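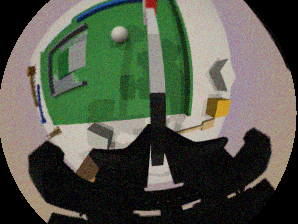

The practice table in the simulator, seen from the gripper. Blocks, sticks, one white ball, one yellow cube.

How to test whether a robot arm can tidy a table yet

Short answer: a bit, on a good day, if you let it choose the table. The long answer takes an afternoon and is set out in the steps that follow. You will need a simulator, an arm to put in it, and a low opinion of promotional films.

I use Zonier for the simulator and the Hisex arm model with two fingers. Any pair that talk to each other will do. The aim is to find out what the machine manages when you stop helping it, and most people never get that far, having run out of patience at step two.

Step 1. Pick a chore a child would complain about

Choose something dull. "Put the small things in one place" is good. "Clean the kitchen" is really thirty chores in a coat and will teach you nothing. Write the chore down in one sentence before you start, then add what counts as done. Mine reads: every loose block off the white area and on to the green panel, nothing knocked over, ball still where it was.

That last part matters more than it looks. A ball is the cheapest honesty test there is. Arms that do very well with cubes will happily send a ball into the next parish on their way past.

Step 2. Lay out an untidy table

Resist the urge to line things up. Mix the shapes: a cube, a flat plank, a thin stick or two, something with an awkward angle in it like the grey chevron on my table. Put one piece close to the gripper, where the fingers get in the way of the view. Real tables are full of things the robot's own hand is hiding.

Leave the rod in. It stands bang in the middle of my view, red at the tip, and every first attempt at a plan wants to go straight through it. Your house has a lamp that does the same job.

Step 3. Set the lens to match the real one

If the arm you care about has a wide, bulging view, give the simulated one the same. Straight edges will bend and the corners will go black. Turn the noise up a little as well. A model trained on clean, square pictures gets a nasty shock when it meets a cheap lens.

Step 4. Run it a lot, and don't touch anything

One run proves nothing, and the run you show your friends proves less. I set off 885 attempts in May and went to bed. In the morning 742 had got the yellow cube on to the panel, which sounds splendid until you read the rest of my sentence from step 1. The whole chore, ball included, came off 8 times.

Step 5. Sort the failures

Make a plain list and put each bad run under one heading:

Never found the object
Found it, gripped air
Gripped it, dropped it
Did the job and wrecked something else
Stood there thinking until the clock ran out

The thin sticks filled most of my second heading. The last heading was the Trostach planner's speciality. I have since switched to Christodoulou, which thinks less and breaks more.

Step 6. Move one thing and start again

Shift the plank a hand's width and repeat the lot. If the score falls through the floor, your robot learned the table and not the chore. Mine did. I have put the plank back where it was while I work out what to do, and in the meantime I am clearing the kitchen table myself.

Last updated Saturday, June 2, 2018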